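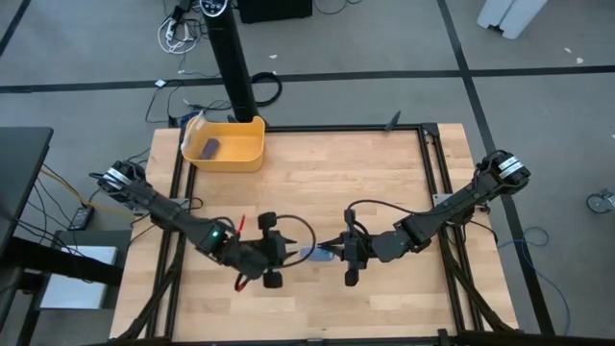
bavgate_beth
Has anyone oiled a worktop and regretted it? We're doing the kitchen in May and I've got three tins in the cupboard, all half used, all claiming to be food safe. What I'm after is the pale look, long light planks like the table top in my photo, and every oil I've tried on an offcut has gone the colour of weak tea. My other half wants varnish so we never have to think about it again. I want it to feel like wood!! Please settle this before one of us moves out.

Kekeli Tetteh
Varnish, sorry. We had oil at the old place in Cullow and I was out there with a rag every few weeks, and it still went black round the taps. It looked lovely for one Christmas.

oldgrain
Disagree with Kekeli there. Black round the taps means water was sitting on it, and varnish goes the same way once it chips, only then you have to strip the whole lot. With oil you sand the bad patch, put more on and have a cup of tea. Mine's been down 20 years.

bavgate_beth
20 years! What do you use, and is it still pale?

oldgrain
Pale, no. It was beech and now it's more like toast. I use whatever Ofori have on the shelf (the hardware place, bottom of the hill). Thin coats, wipe off everything that hasn't gone in after 20 minutes, leave overnight, go again.

Jacinto Manríquez
If pale is the main thing then look for an oil with a bit of white pigment in it. I did our utility room with the Tatix one. The 500 ml tin did a short run with two coats and some left over. Do the underside as well or it can cup on you. And lay your rags out flat outside to dry, don't scrunch them up in the bin, oily rags can catch fire by themselves.

Kekeli Tetteh
White oil looks like someone's spilt milk on it imo

Jacinto Manríquez
Only if you don't stir the tin, Kekeli

bavgate_beth
Haha ok. I didn't know that about the rags, thank you, mine are in a carrier bag under the sink so I'm off to move them. Going to try the white stuff on an offcut and leave it by the kettle for a bit. Varnish is still on the table as far as he's concerned.

oldgrain
Put a wet mug on it too and see what it does by morning.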